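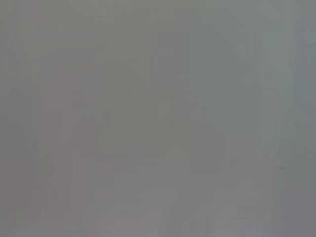
2. What People Mean When They Say "a Cup"

I should start with the word itself, which gave me more trouble than anything else in this study. When I set up the kitchen diaries in Florkstead I figured "cup" was the safe part of the form. Everybody drinks coffee out of a cup. I put the word at the top of the page, left a blank line under it for the amount of coffee used, and went home feeling pretty good about my design. By the end of the first month I had entries where a cup was a measuring cup of water, entries where it was one of the little lines on the side of a coffee maker, and a good many where it was whatever the person happened to be holding at six in the morning.

The lines on the coffee maker deserve a paragraph of their own. A machine marked for twelve cups doesn't fill twelve of anything most people own. The people in the diaries know this perfectly well, and they have all sorts of private workarounds. One household fills to the line marked 8 and calls it four. Another fills to the same line and calls it "two for me and one for the thermos." A third writes "the usual line" on every page and never says which line it is (I had to go back and ask, and even then I got two different answers from the same kitchen). I found this charming at first and then, around the time I had to type it all into a spreadsheet, somewhat less so.

2.1 Where the entries came from

The full set is 3141 diary entries. Each entry is one brewing, from deciding to make coffee to pouring it. The paper forms were handed out with grocery receipts at the Chowdhury market, next to the bulk bins, and the electronic ones went through Didari, a plain little diary program that lets people type as much or as little as they like. I kept both kinds going at once. I was afraid that going all electronic would lose me the older coffee drinkers, who were exactly the people with the most to say about scoops. As things went, the older drinkers took to Didari just fine and it was the college-age ones who wanted paper. I have no theory about that and won't make one up here.

Florkstead has 3000 residents, one real grocery store, and a roaster, Tradum, that sells its beans by the scoop at the counter. That last detail matters a lot for what follows. In a town where beans come in sealed bags, a person's idea of "enough coffee" gets formed by the label or by habit. In Florkstead a fair share of it gets formed by watching somebody behind the counter tip a scoop into a paper bag, and that scoop turns up again and again in the diaries as a kind of standard. "Half a Tradum scoop" is a real measurement in this town. I heard it from people who had bought their coffee somewhere else for years.

2.2 Beans, grounds, and the trouble with a handful

I had assumed people would talk about ground coffee. Mostly they did. But a solid minority of the entries measure whole beans before grinding, and they measure them in ways I wouldn't have dreamed of putting on a form: a palm, a cupped hand, "to the second knuckle," the lid of the grinder, an egg cup, a shot glass, and quite often the mug they're about to drink from. The mug method is simple. You pour beans into the bottom of the empty mug until it looks right, dump them in the grinder, and then the same mug is sitting there waiting for the coffee. Something close to the arrangement in Figure 2, a red mug with a handful short of a handful of beans in it, only with a lot more beans if you want to stay awake.

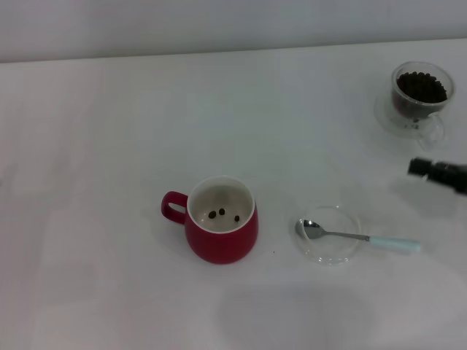

People who use the mug method are very loyal to it. They're also loyal to the mug, and that's where it gets interesting for anybody who cares about measurement. If you always use the same mug, then "cover the bottom" is a perfectly good unit. It doesn't have to match anyone else's unit. It only has to match itself from one morning to the next, and as far as I can tell from the weighings it does that rather well. The trouble starts when the mug breaks, or when somebody's sister comes to stay and makes the coffee in her own way with a different mug. I have a whole run of entries from one household that go from "good" to "too strong" to "mud" and back to "good," and the only thing that changed, so far as the diary shows, was which mug came off the hook.

I asked a smaller group to weigh their coffee after measuring it their usual way. I'll say right now that this was not popular. Several people told me that having a scale on the counter made them nervous, and one wrote in the margin that she'd measured the same way since 1960 and didn't care to find out she'd been wrong. I told her wrong wasn't on the table, and she sent in her weights after that, very neatly written. Her amounts hardly wandered at all. I wish I could say the same of mine.

2.3 How I coded the amounts

Here's how I handled all of this on the page. Any entry with a weight went in as a weight. Any entry with a named tool (a tablespoon, a scoop, the grinder lid) got a code for the tool and a separate code for how full it was said to be, since "heaping" does a tremendous amount of work in these diaries and I didn't want to lose it. Anything measured by eye went into a third pile, which I first labeled "no measurement" and then, feeling guilty about it, relabeled "eye." I think the relabeling was the right call. A person who looks into a mug and decides there's enough in there has measured something. It's just that the ruler is in their head and I can't borrow it.

I did the coding myself and then did it all over again from scratch two months later with the first set of codes hidden from me. The two passes agreed well on weights and tools and less well on the eye pile, mostly over entries like "enough" and "regular amount." I went back and forth on whether "regular amount" is an eye measurement or a refusal to answer. In the end I split them by what else was on the page. If the same person gave me any other detail that week -- a strength rating, a note about the beans -- I counted it as eye. If "regular amount" was all I ever got, I set it aside.

There's a fair objection to that rule, and a reader of an early draft made it: it rewards chatty people. A quiet person with a very steady hand drops out of my data and a talkative person with a shaky one stays in. I don't have a good answer. I ran the comparisons in Section 3 both ways, with the quiet entries and without them, and the general picture holds up, but the eye group does look a bit sloppier than it should when the quiet ones are left out. Please keep that in mind when you get to the tables.

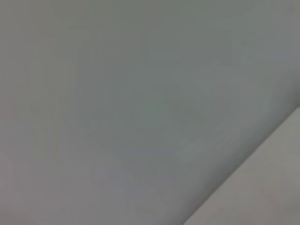

Strength was the other thing I had to pin down, and I went the lazy route and let people use their own words. I gave them a line that said "How was it?" and nothing else. A proper scale would have made my life easier, but I'd tried one in a trial run the September before and everybody circled the middle. With the open line I got "weak," "fine," "church coffee," "strong enough to stand a spoon in," and one "ask my husband." I sorted those into weak, right, and strong, with a leftover bin for the ones I couldn't place. Church coffee went into weak after I checked with several people from different congregations, all of whom agreed on it without any hesitation.

2.4 Things the diaries can't tell us

The diaries only catch coffee made at home, so anybody who drinks most of theirs at work shows up as a light drinker here. They also lean toward mornings. People filled in the form faithfully at breakfast and forgot it by the afternoon pot, and I suspect the afternoon pot is where the really careless measuring goes on (it certainly is in my kitchen). I sent an afternoon reminder through Didari for the last stretch of the study and got more late entries, but the paper group never had one, so I wouldn't lean on any comparison between the two groups after lunch.

Water is the bigger gap. I asked for the amount of coffee and didn't ask for the amount of water until the second batch of forms, which was a plain mistake on my part. For the first batch I've only got water where people happened to mention it. Where they named a line on the coffee maker I went and filled that model to that line and weighed what came out, and those numbers are marked in the appendix. Everything else from the first batch is treated as missing, and the ratios in Section 3 use the second batch only.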